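Can a robot clear off a cluttered table yet? (home, not factory)

Posted by Seo-ah Baek in Home Automation, Filtcombe Community Help

My mother has bad wrists and the thing she hates most is picking up. Vacuuming is handled, she has one of those disc vacuums and adores it. I mean the small stuff that lands on a table over a day: a towel, tissues, a juice carton, a tube of cream in its box, a cup with a handle. Is there anything I can buy, or will be able to buy soon, that takes those one at a time and puts them where they go? Budget is not huge. She lives in a one-room place so it can't be the size of a fridge.

Tae-yang Kong

Not to buy, no. But oh, it's a fun time to be asking! I help out evenings at a small shop called Inurach where we build grippers, and I've been hooked on this exact chore since June.

Boxes are the good news. A small carton has flat sides, it's stiff, and two padded fingers can close on it with hardly any fuss. Our two-finger hand picks up medicine boxes all day long if they're standing clear of other things.

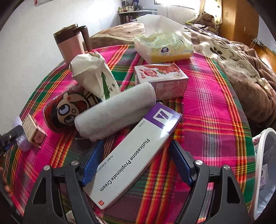
Soft things are where it gets interesting. A rolled towel has no real edges to aim at, and it changes shape the second you squeeze. Round cans want to roll. Anything in clear plastic wrap is tricky too, as the depth sensor sees straight through it or catches the glare. And a busy striped tablecloth under all of that can make the software think there are objects where there's only fabric (I love this problem, my family is tired of hearing about it).

We ran 137 table pickups last month with a person steering and nearly all were fine. Running by itself, the same arm got up to 50 in a row on boxes only, then knocked a cup over on the next try. So the hand is pretty much ready. Deciding what to grab first, and knowing where your mother keeps her cream, is the part still cooking.

If you want to tinker, the Candberg desk arm is small enough for one room, but you'd be doing the programming and it would have to be bolted down.

Chae-won Chae

just get her a reacher grabber from the drugstore. I know it isn't a robot

Seon-mi Hong

Seconding Tae-yang on soft stuff. I fold and sort linens for a living and we trialed a Hyun sorter for 6 weeks. Fantastic with hard bins, hopeless with towels, and still I'd have it back tomorrow because it never once dropped a bin!

For your mom, ask about grip strength before you get a grabber. Some need a hard squeeze the whole time, and that's rough on wrists. There are ones with a lock so you squeeze once and let go. Put a tray on the table too, so she moves one thing and the rest goes with it.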